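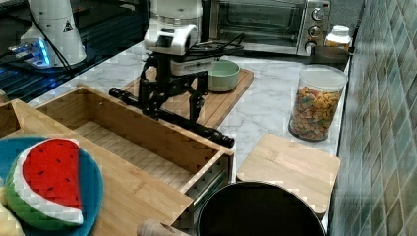 How to book and use a shared kitchen | Guidance for hirers | Beltar Community Halls
Home > Hire a space > Kitchens > Booking and use

Last reviewed: September

This page sets out the steps for booking a shared kitchen managed by Beltar Community Halls and for leaving it in good order. It applies to the kitchens at Skarus House and Dewulf Hall. Hirers who need only tea and coffee facilities should see the separate page on refreshment points.

Before you apply

You must be 18 or over to hire a kitchen. If you are applying on behalf of a group, the group must have a named contact who will be present for the whole of the booking.

Have the following to hand:
the name and address of your group, if you have one
the dates and times you would like, including setting up and cleaning
a short account of what you intend to cook
your food hygiene certificate, if you will be serving food to the public

Step 1: Check which kitchen suits your needs

Skarus House has the larger kitchen, with two ovens and a walk-in larder. Dewulf Hall has one oven and a serving hatch which opens on to the main room. Neither kitchen may be used for deep frying.

Step 2: Make your application

Applications are made through Castumeo, our online booking service. Select "Kitchens", then the hall, then the period required. The shortest booking is 3 hours. Time spent unpacking and cleaning counts towards your booking, and you should allow for both.

If you cannot use the online service, ask at either reception desk for form 334. Paper forms take longer to process and cannot be used for bookings in the same week.

Step 3: Pay the deposit

A deposit of £77 is payable when your booking is confirmed. It is returned after the kitchen has been inspected. Your booking is not held until the deposit has been received.

Step 4: Collect the key

Keys are issued from reception on the day of the booking. Bring your confirmation and one form of identification with you. The key must not be lent to another person or copied.

On arrival

Read the fire notice beside the door. Make sure that you know where the fire blanket is kept and that the way out is clear.

Look over the worktops, sinks and ovens before you unpack. If anything is damaged or has not been cleaned, tell reception straight away so that it can be noted against the earlier booking.

Wash your hands and wipe down all surfaces before preparing food. Use separate boards for raw meat and for food that will be eaten without further cooking. Boards, bowls and rolling pins may be borrowed from the cupboards. Knives are not provided.

Before you leave

1. Turn off the ovens and hobs at the wall.
2. Wash, dry and put away everything you have borrowed.
3. Wipe down the worktops and the inside of the microwave.
4. Empty the fridge of your own food. Anything left behind will be thrown away.
5. Sweep and mop the floor.
6. Take all rubbish to the bins in the yard.
7. Lock the door and return the key to reception, or use the key safe after 9pm.

Changing or cancelling a booking

You may change the time of a booking once without charge, provided that you give seven days' notice. If you cancel with less notice than this, the hire fee remains payable but the deposit will be returned.

Regular hirers

Groups wishing to use a kitchen every week may apply for a yearly agreement. The fee for the current year is £2,128, payable in full or in four equal parts. Applications open in September.

Related pages
Refreshment points
Serving food at public events
Hire charges
Report a fault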